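Community Help > Two-arm setups > Recording and training

Bottle sorting: policy reaches for the wrong bottle when they touch. More episodes or different episodes?

Posted by Vidar Dahlgren
June 10, 2020

I am recording teleoperated examples for a two-arm sorting task and would like advice before I spend another week on it.

The task is simple on paper. A pile of drink bottles starts on the left side of the table. The left-hand side is worked by one arm, the other arm helps when a bottle has to be passed across, and the bottles should end up in a plastic basket. One bottle type goes in a separate clear box. An episode ends when I press the pedal, and both arms go back to the raised start position.

I have 191 episodes. Training runs without errors and the loss looks normal. With bottles spread apart, the arms do what I want most of the time. When the bottles lie against each other, the gripper goes down between two of them, closes on both caps or on nothing, and then repeats the same move until I stop it.
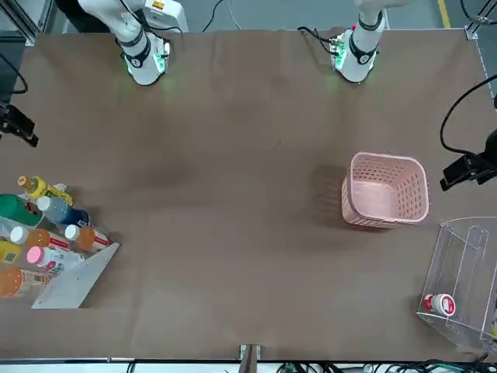
What I have tried

Trained longer. No change that I could see.

Lowered the playback speed. The misses are slower but they are the same misses.

Dropped the episodes where I fumbled the first grasp and had to go again. This made it worse. After a miss it now just hovers.

Things that may matter: brown paper on the table, a camera on each side, all recordings made by me with the same leader arms. I set the pile up by hand before each episode and I tend to put the bottles back more or less the way they were. The basket stays put. I use the Genby recorder with default settings and have not changed the image size.

My questions are whether I need a lot more episodes of the same kind, and whether removing the fumbled ones was a mistake.

3 replies

Lucyna Ostrowski

Put the fumbled ones back. If every example in the set shows a clean first grasp, the model has never been shown what to do after a miss, so it has nothing to copy. That matches the hovering you describe. Keep the episodes where you missed, opened the gripper, moved up and tried again. Delete only the ones where you gave up, knocked a bottle on the floor, or the recording has a gap in it.

On the first question, I would not record more of the same. You say you rebuild the pile the same way each time. Your pile is a tight cluster of bottles on their sides, overlapping, and if the large orange and white one is always lying along the bottom of it, the policy can get through training by learning where to go on the table and paying very little attention to the bottles. Then one bottle lies a little differently and the gripper comes down in the gap.

What worked for us on the Solberg table:

1. Before each episode, tip the bottles out of a bag. Do not straighten them. If one rolls away from the pile, leave it there as long as an arm can reach it.

2. Change how many bottles are in the pile. Record plenty of short episodes with only 2 bottles touching. These are quick, and they are the exact case you are failing on.

3. Move the basket between episodes. A hand's width is enough to start with. Turn it sometimes.

4. Pick a rule for which bottle goes first and keep to it. I take the one lying on top, and if none is on top, the one nearest the basket. If you grab whichever one you feel like, two recordings of nearly the same pile will show two different moves, and the model ends up somewhere in the middle. In your case the middle is the space between two bottles.

Point 4 is the one I would check first. Play back twenty of your episodes and write down which bottle you went for.

I would record 100 episodes this way, train on old and new together, and test before doing any more. We ended up with 3422 in our set, but that covered a lot of objects besides bottles and most of it was not needed for the first one.

Ivar Fagerlund

more data always helps. also try a bigger image size

Frøydis Sundqvist

I agree with Lucyna on the picking order. Two more things to look at.

Check what your side cameras see when both arms are down. In a lot of setups the forearm covers the pile at the moment of the grasp, and no amount of recording fixes that. Open a few episodes, stop at the point where the gripper closes, and look at each camera view by itself. If you can't tell which bottle is being picked, the model can't either. Raising a mount a little or adding a wrist camera would be my next step. If you move a camera, the old episodes no longer match the new ones, so do it before you record the next batch.

The clear box also needs some care. Clear plastic picks up reflections, and they change with the light. We had a Jomgate cell by a window that worked in the morning and missed the box every afternoon. Either record at different times of day or put tape along the top rim so there is an edge to see. If you use tape, it has to stay on for testing too.

I would leave the image size alone for now. Change one thing per training run or you won't know which one helped.

Comments on this reply

Vidar Dahlgren: Played back twenty as suggested. I went for the top bottle in eleven of them, and the rest have no pattern I can find. I will set a rule and re-record. The right arm does cover part of the pile in one view, so I am moving that camera first.

Lucyna Ostrowski: Good. Write the rule down and keep it by the table, especially if someone else is going to record as well.

Vidar Dahlgren: Idun Berge will be doing half of them, so yes.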